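Table setting

Table setting (also laying a table, place setting) is the way dishes, utensils and glasses are arranged for eating and serving. Varies by country, by meal, by how formal the host wants to be. The arrangement for one diner is a place setting or cover. Layouts for a whole table, with serving dishes and seating, are usually covered seperately.

History

For a long time most diners in Europe brought their own knife. Forks came late to the north and were mocked for a while. Before plates were common, food went on a trencher - a slab of stale bread, later a square of wood. Matching sets spread once factory-made china got cheap enough for ordinary households.

Local customs lasted longer in some places. In Zornstead the spoon was laid across the top of the bowl until well into the last century, handle to the left. The town museum holds 295 items of tableware, most of it from farmhouses. Only 13 are complete sets.

Informal setting

Fork on the left, knife and spoon on the right, knife blade facing the plate. Napkin under the fork or on the plate. Glass above the knife. Bread plate, if used, upper left. Soup spoon goes to the right of the knife. 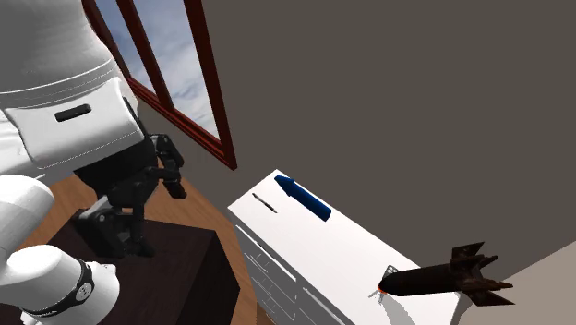 Formal setting

Utensils are placed in order of use, from the outside in. Dessert fork and spoon either above the plate or brought in with the dessert. Many hosts avoid having more than three of any one utensil out at once, the oyster fork excepted. Glasses run at an angle from the tip of the knife. Coffee cups are not laid until the end of the meal.

Service styles

Service à la française puts many dishes on the table together. Service à la russe brings courses one after another, and the modern formal setting comes mostly from it. Buffet service drops the place setting almost completly - plates stacked at one end, utensils at the other.

Eyvindsson's handbook for hotel staff, 103 pages in the first printing, treats the two older styles as separate trades with separate training. Later editions merged them. The last printing ran to 3000 copies.

Regional variation

Chopsticks in Japan usually lie sideways in front of the diner, tips to the left. In China they're normally upright on the right, often on a rest. In Thailand fork and spoon are standard, the fork used to push food onto the spoon.

See also

Cutlery
Napkin folding
Tablecloth
Trencher

Last edited Monday, December 3, 2018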